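Unit 9. Lake evaporation and water level
Instructor: Adesuwa Oyewole
Revised 13/04/2023

9.1 Water balance
The change in lake storage over a period equals precipitation on the lake, plus runoff, plus inflow, minus outflow and evaporation. Groundwater exchange is ignored in this unit. Express all terms as depth over the lake surface.

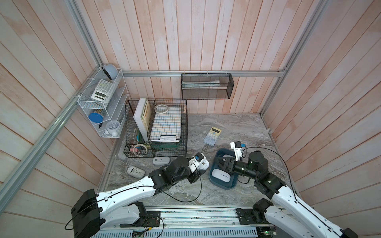 9.2 When evaporation peaks
Evaporation depends on wind speed and on the vapor pressure difference between the water surface and the air. Deep lakes warm slowly. In June the surface is often colder than the air, and losses are small. The highest rates usually come in fall, when cold, dry air crosses warm water. Ice cover cuts the loss sharply, but a cold fall before freeze-up may already have removed a large depth of water.

9.3 Problem set
1. Convert a mean evaporation rate of 3 mm per day to a total depth for 24 days.
2. State which terms of the balance are measured directly and which are estimated. Use the Plekden gauge notes (Bako and Nwosu, sheet 3).

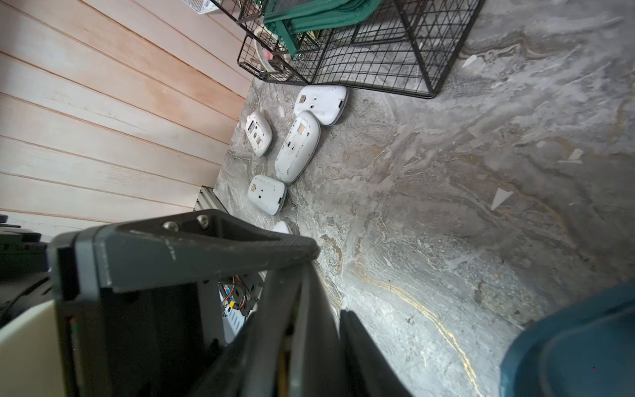 3. Sketch monthly evaporation for a shallow lake and a deep lake at the same latitude. Label the freeze-up date on each.

Units are required on all answers.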